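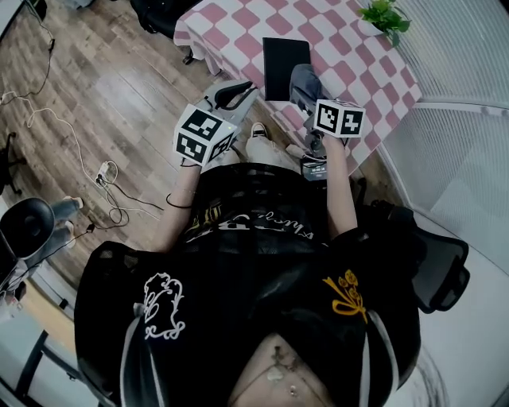

Seated, with a gripper in each hand.

Print | E-mail this page

Verum: frequently asked questions about the save transfer and the new edition

We collected the questions that players send us the most. Please read them before you write to support, because the answer is often already on this page. The text was last checked by Cuiping Feng in February, after patch 6.

What is the new edition of Verum?

It is the same game as before, with the two story chapters that were sold separately (Prusenar and The Yousafzai Letters) and with new lighting in the harbor levels. The main story has not been changed. We corrected many small errors in the dialog, and some of the side characters have been recorded again.

I own the original game. Do I need to pay again?

No. If you own the original game on the same account, the new edition is a free update. You will see it in your library as a separate item. Please do not delete the original before you have moved your saved games.

If you bought only the original game without the chapters, the update is still free, but the chapters stay locked until you buy them. We know that some players understood our first announcement differently, and we have rewritten it.

How do I move my saved games?

Start the original game and choose Options, then Saved Games, then Send Copy. The game shows you a code. Write it down, start the new edition, and enter the code on the title screen. The code is valid for 48 hours. When it has expired you can simply make a new one.

Your original saved games are not removed. What you receive in the new edition is a copy, and the two do not affect each other afterward.

The game says that my saved game is too old. What can I do?

The transfer works only with saved games made in version 5 or later. Load your saved game in the newest version of the original, walk to any lantern, and save again. After that it should be accepted. If you saved inside the flooded archive, please leave the archive first. There is an error with this room that we could not yet repair.

Will I keep my trophies?

Trophies are not moved by themselves. When you load a transferred saved game for the first time, the new edition looks at your progress and gives you the story trophies you already earned. The trophy for finishing a chapter without using the compass can't be given in this way. The old saved games did not store this information.

Can I play with a friend who has the original game?

I am sorry to say no. Both players need the new edition. Shared play is for two persons, on one screen or online, and it opens after you reach Kunirstead for the first time. The second player does not keep the items that were found, only the costumes.

Where did the map markers go?

They are switched off at the start of a new game. You can switch them on under Options, then Map. In transferred games your old setting should stay as it was. Some players reported that the ferry marker is missing even so. Open and close the map one time and it comes back.

How many difficulty levels are there?

There are four, and you can change between them at any time except during a boss fight. The level called Pilgrim is new. On Pilgrim the enemies do not become stronger, but you can carry only 7 items and the lanterns do not heal you.

Can I change the buttons?

Yes, every action can be moved to another button, also in the menus. Holding a button can be replaced with pressing it once. We also made the subtitles larger, and you can choose a dark background behind them. The setting for camera shake was hidden too deep in the menu before, and is now on the first page of the options.

Is there a boxed version?

There is one, with a printed map and a small booklet of drawings by Muchen Fan. It contains the same game. We do not sell the booklet separately at this moment, and we do not know yet if there will be a second printing.

I found an error. Where should I report it?

Please use the report form in the main menu, as it adds your version number and the name of the level. Write what you were doing just before the error, even if it seems not important. Reports in any language are welcome, but we can answer only in English and Chinese.

Print | E-mail this page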